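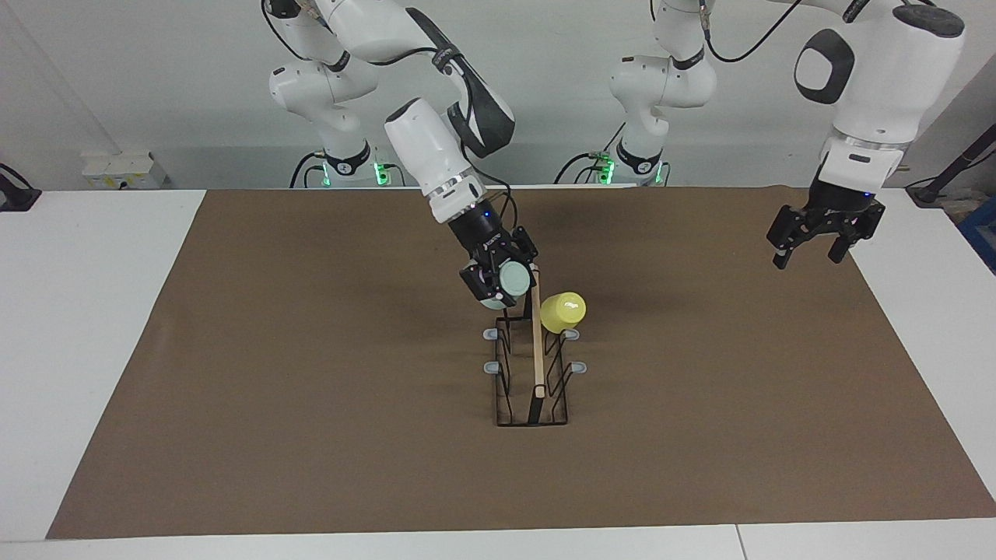 Davmont Irneo 8 tablet review: small, light and a joy to read on

I've had the Irneo 8 since March and I'm still reaching for it before my phone, my laptop and (sorry, Dilruba) the family iPad. It's a small tablet, 8 inches across the diagonal, and at 292 grams it's light enough to hold one-handed on a packed train without my wrist complaining by the second stop.

The screen is the star. Text is crisp, colours are warm without going orange, and it gets properly dim at night, which my old one never managed. Outdoors it's decent in shade and a bit of a mirror in full sun.

Speed is fine for the money. I keep a dozen tabs open, a radio app going and a recipe or two in the background, and it only stumbles when I open a huge PDF. Games? The simple ones run nicely. Zoriana tried a racing game on it and got through a whole season before handing it back, so make of that what you will!

Battery life has been lovely. I charge it every third night or so, and that's with a lot of video. The plug in the box is a slow one though, so use a faster one if you've got it lying around.

Now the grumbles. The speakers both sit on the same short side, so films sound lopsided. The power button is flush with the edge and I still can't find it in the dark. And Davmont's own notes app wants you to sign in before you can write a shopping list, so I swapped it for Drolik on day one and haven't looked back.

I paid £167 for the basic model in grey. There's a version with more storage, but a memory card does the job for me. Mine has 1243 photos on it already and plenty of room left.

Marisol Castaño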